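# Drustum kitchen set: rules for recording and release

Dedel maintains this set of simulated kitchen episodes. All contributors, including the Stadberg group, are asked to follow the rules below.

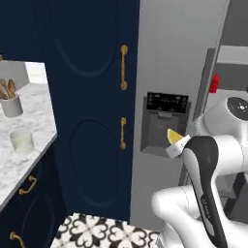 *Gripper holding a lemon wedge near the dispenser.*

## Recording

- Keep arm speed below 200 mm/s near any appliance.
- Log every contact with a door or shelf, including light ones.

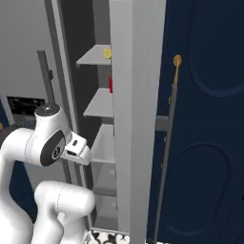
- Stop the episode after 2 failed grasps and label it as failed. Failed episodes must stay in the set.

## Review

Each batch of 12 episodes is checked against the Zerouali list before release. 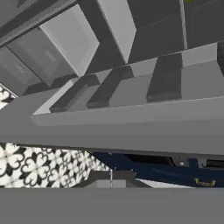 Views with little of the work surface are kept, provided the timestamps match. Changes to these rules take effect each July.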